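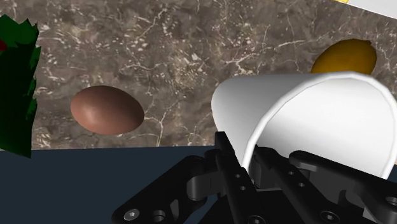
**Irina Nistor**

### 4. The simulated bench and what it did to the prep shift

Tramel runs the kitchen at Cevilstead, which sends out 2,000 meals a day to wards and day centers. In January it began moving part of its tray work to Zumine, a two-finger arm set up beside the cold prep line. Before any task went to the real arm, it was tried in simulation, and the kitchen staff were asked to watch the trials and mark them. This section deals with that marking work, which was not in anyone's job description when the study began.

The simulated tasks used ordinary kitchen items: cups, fruit, eggs, greens. Figure 1 is taken from one of the cup trials. The gripper has the white cup between its fingers, tipped nearly onto its side, while a brown egg lies on the marble surface farther to the left. A cook looking at a moment like this was asked to say whether the cup was being handled in a way she would accept from a new coworker, and to write a short reason.

*Figure 1. Simulated cup-handling trial. White cup held in the two-finger gripper, with an egg and a lemon-like fruit on the marble surface.*

We interviewed 7 of the kitchen's staff, 4 of them twice. All had done marking for at least one full rota. The interviews were held in the break room during paid time and were coded by hand.

#### 4.1 Where the time went

Managers had expected marking to fit into the slack period after lunch service. In practice the slack period was already in use. Staff wiped down, checked the next day's delivery sheet, and helped whoever was behind on labels. Those jobs had never been written down, so they did not appear in the hours Tramel counted as free. When marking took that time, the labels ran late and the evening shift started with them undone. Two evening workers raised this with us before we had asked about it.

The rota was changed in the second month. Marking was given its own slot, and one person per shift was taken off the line to do it. Complaints about labels stopped. Complaints about the line being short began, mostly from the people portioning desserts.

#### 4.2 Who was asked to judge

The early markers were chosen by the shift lead, who picked people comfortable with a screen. These tended to be the newer staff. Longer-serving cooks said they did not mind being passed over, but several objected to the results. One told us: "She's marking how to hold a cup and she's been here since the new year. Ask somebody who's dropped a few."

After this, Tramel paired a newer worker with an older one for each slot. The written reasons got longer. They also began to mention things the form had no box for, such as where a person's other hand would be, or whether the next item could be reached without putting the first one down. The engineers read these notes but had no agreed way to use them, and some markers stopped writing them once they learned this.

#### 4.3 Pay and grade

Marking was paid at the normal kitchen rate. Three of those interviewed thought it should carry a higher grade, on the grounds that it was training work. Tramel's position was that training a machine did not fall under the existing training allowance, which covers new hires only. The question was still open when our interviews ended.

Staff did not generally describe the arm as a threat to their own jobs. They were more concerned about the early shift, where cup and tray work makes up most of the hours and where people with school-age children prefer to work. If that work goes to the arm, the remaining hours fall later in the day. We return to this in Section 5.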